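Rana Valley Lodging and Trail Records: data card

Summary

This dataset lists overnight stays, trail passes and baggage transfers for the walking route between Rirnunholm and Urkura. It holds 434 records, one per booking, covering a single season that opened in May. Each record describes a party, the lodges it used, and the bags it sent ahead by road. The set was compiled for route planning and is released as plain CSV.

Files

bookings.csv: one row per booking
lodges.csv: one row per lodge, 7 rows
stages.csv: one row per trail stage, with start, end and total climb in meters
notes.txt: free-text remarks from lodge desks, lightly edited

Main fields

booking_id: integer, unique, not sequential
party_size: integer, as given at booking
start_lodge, end_lodge: keys into lodges.csv
direction: "up" for Rirnunholm to Urkura, "down" for the reverse
bag_type: hard, soft, pack, other
bag_kg: decimal, weighed at the first lodge only
transfer_day: weekday name, local time

Stage climbs are taken from the printed route map and rounded to the nearest 20 meters. No stage climbs more than 1,000 meters. Lodge positions are given to the nearest village, and lodges in the same village share a position. 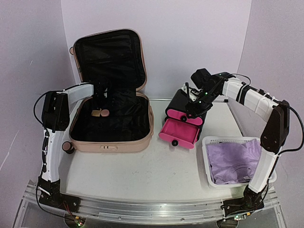 Bag type was entered by desk staff from a short list. Early forms had no list, and those rows were recoded by hand from the remarks. A hard-shell suitcase like the pink-beige one with the black lining is coded "hard" whether it was handed over open or closed, and the color is dropped. Bags with a rigid back and fabric front are coded "soft". Where a party sent several bags of different types, the heaviest sets the code and bag_kg holds the sum.

Known problems

The Plullanitz lodge closed its desk on Tuesday, so transfers through it on that day were logged at the next lodge up the valley. These rows have a blank transfer_day. Do not fill them from start_lodge.

Party size is the booked figure. Late dropouts are not recorded. Children under the lodge age limit may be missing, as each lodge set its own limit.

Weights from the Urkura desk were read from a spring scale and are less precise than the others.

Not included

Names, contact details, prices and payment records were removed before release. Day walkers who did not stay overnight are out of scope. Weather and trail closures are not covered.

Versions

1.0: first release
1.1: bag_type recoded, duplicate bookings removed, stage climbs corrected for the Rana crossing

7 shares
20 comments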